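Rukden Heavy Backdrop Cloth, Black
Item 927
Home > Craft Room > Display & Booth > Backdrops

I've been selling this cloth from my shop in Jundport since I got tired of bedsheets. If you've ever hung a black bedsheet behind a market table you know what I mean (everything shows through, including your coat and your lunch).

The Rukden is a thick woven cotton with a brushed face. It takes pins really well! I pin felt, card, price tags, paper flowers, you name it, and the holes close up when you rub them with a thumb. Mine has been to more craft fairs than I have, because I keep lending it to my friend Auður Bisgaard for her soap stall.

It comes folded, so it will have fold lines. A steamer gets most of them out, or hang it overnight and live with the rest like I do. Please don't iron the brushed side, it goes shiny.

What you get
One cloth, hemmed on all four sides
Pole pocket along the top
40 steel pins in a little tin

Washing: cold, by itself the first time. Hang to dry. Up to 40 minutes on low in the dryer is okay if you're in a hurry, but it does pick up lint, so keep a roller in the car.

The pole pocket fits the Kavico folding stand and the older Nishad one, the kind with the twist locks. Clamps work too if you don't own a stand.
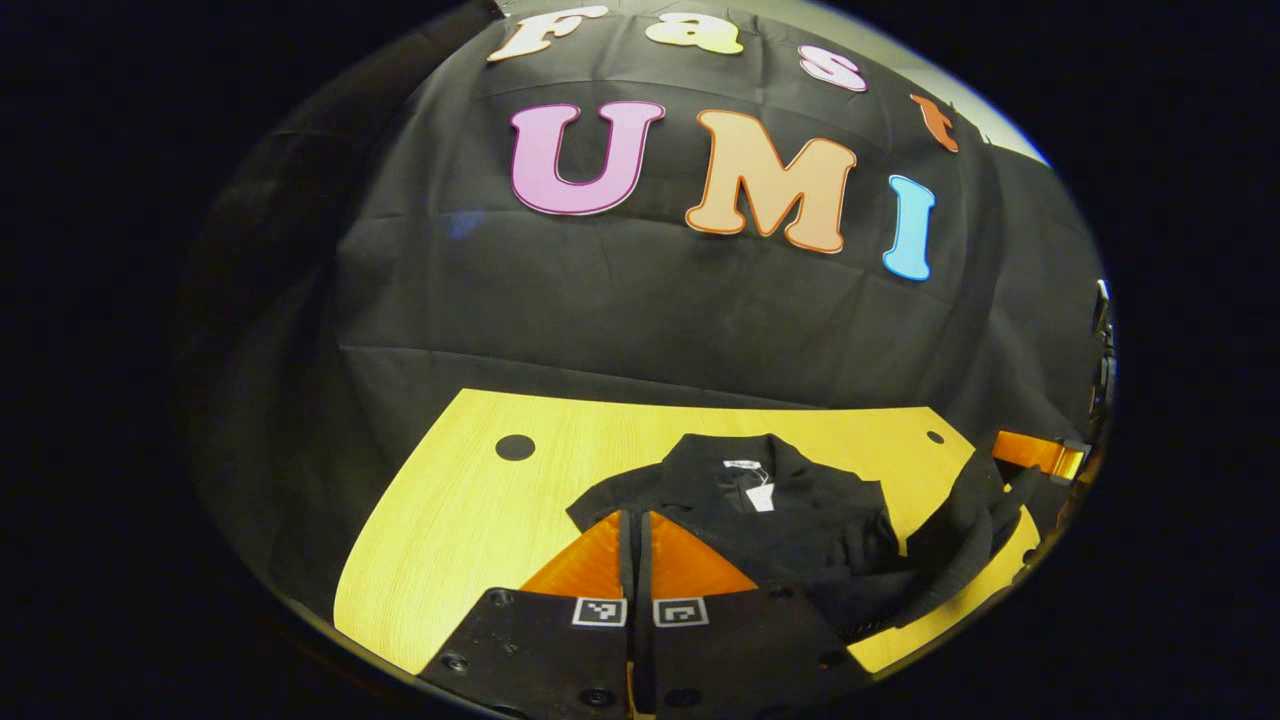

Cut-out letters in pastels and orange on black cloth.

For lettering, I like pale colors best, they really pop from across a room. Lay the whole word out on the floor first and pin the middle letter before the others.

Navy and forest green should be back in May. If you want a note when they land, email me with 3744 in the subject line, that's the waiting list number for both colors.

Related: Kavico folding stand, spare pins, lint rollers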